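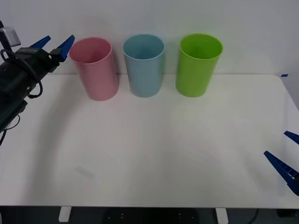

Copos da Mesa Branca: leia-me

Bem-vindos, e obrigada por chegarem até aqui! Esta pasta reúne o material da Femside sobre copos de plástico arrumados em cima de uma mesa: como se alinham, como se empilham, como se guardam no fim. Parece pouco assunto, eu sei, mas quem já tentou pôr ordem num armário de copos percebe depressa que há ali matéria para muitas tardes (as nossas, pelo menos, têm sido bem compridas).

O que há na pasta

São 3000 fotografias, distribuídas por 182 arrumações. Cada arrumação tem uma subpasta própria, com as fotografias e um ficheiro notas.txt, escrito à mão por quem montou a mesa nesse dia. As notas variam muito de tamanho. As do Gediminas Mockus cabem numa linha; as da Shona Hinds dão para ler com um chá ao lado, e recomendo que o façam.

Os copos

A arrumação de base leva três copos direitos, com a boca para cima: cor-de-rosa, azul-claro e verde-lima, por esta ordem, da esquerda para a direita. São altos, um pouco mais largos em cima do que em baixo, e de tamanho muito parecido, o que ajuda bastante quando chega a altura de os encaixar. Ficam numa fila solta junto ao fundo da mesa, perto da parede, com um bocadinho de tampo livre entre uns e outros. Não usamos régua! Uma fila ligeiramente torta também serve e não precisa de ser corrigida.

Nomes das subpastas

fila: copos lado a lado, sem se tocarem
pilha: copos encaixados uns nos outros
virados: boca para baixo
misto: tudo o que não coube nas anteriores

Nas notas, as cores aparecem abreviadas como rosa, azul e lima. Em 16 arrumações mais antigas ainda está escrito "verde" em vez de "lima"; é o mesmo copo, e vamos emendando à medida que damos com elas.

Problemas conhecidos

Faltam as notas de 10 arrumações do grupo misto. O Flynn Te Moana ficou de as procurar nos cadernos de julho, e assim que apareçam entram na versão seguinte. Há também umas quantas pilhas em que a ordem das cores foi anotada de cima para baixo, quando o costume da casa é de baixo para cima. Se tiverem dúvidas, fiem-se na fotografia.

Para contribuir

Montem a mesa, tirem tudo o que não faça parte da arrumação e escrevam as notas logo a seguir, enquanto a memória está fresca. Depois mandem a subpasta à Delwyn Gilchrist, que confere os nomes e responde sempre, às vezes ao fim de uns dias. Agradecemos muito correções ao português das notas, que foi escrito a várias mãos e nota-se.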